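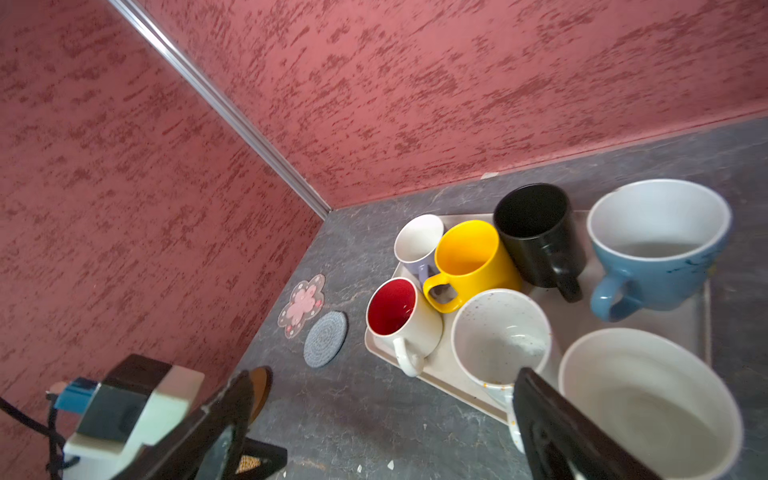
Gezer is a list of mugs, bowls and coasters, written up by two people who own too many of each and wanted a sensible way to talk about them. It began in January as a plain text file and has grown to 300 entries, mostly mugs, with 28 coasters that we are very fond of. Every entry gets a short name in ordinary words. We try to name a piece by what you would notice while putting the dishes away, so a white mug with a red interior goes in as "white, red inside", and a speckled one keeps its speckles in the name even when the list gets crowded. Bowls share the tray with the mugs and share the list too.

Search this project

What's in the files

mugs.txt has color outside, color inside, handle and finish. Leave a field blank if you aren't sure – a blank is easy to fill in later, and a wrong guess tends to stay put for months.

coasters.txt has shape, material and pattern. Cork, woven and ceramic are the words we use most. If a coaster is shaped like something, say what, in as few words as you can manage.

notes.txt is the long one, at 2,000 lines, and it rambles. Peadar Quinlan wrote most of it and Ctibor Koubek fixed the spelling.
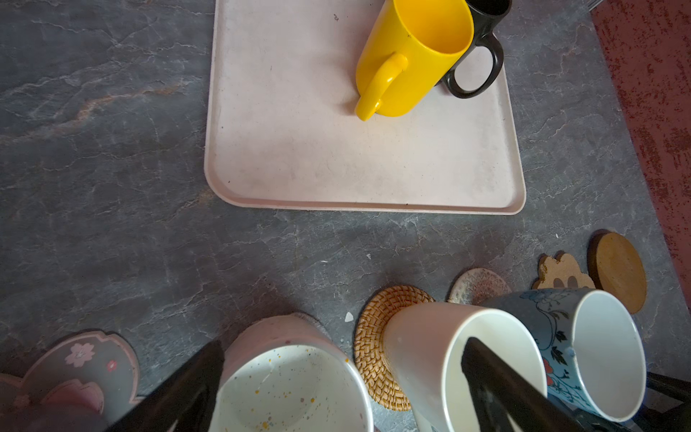
Yellow mug and black mug on the tray, coasters along the near edge of the counter.

Known gaps

Saucers are missing, and so are lids. Glossy and matte were added late, so the older entries often have no finish at all. Please do send corrections, we enjoy getting them!

Last updated: Saturday, July 9, 2022

Comments

dorora: Would you take egg cups? I have a shelf of them and nowhere to write them down.

Peadar Quinlan: Yes please – put them in with the bowls for now.

laro: "clear, flower" is in coasters.txt twice, with different patterns. Same coaster?

Ctibor Koubek: Same one. I'll merge them this week.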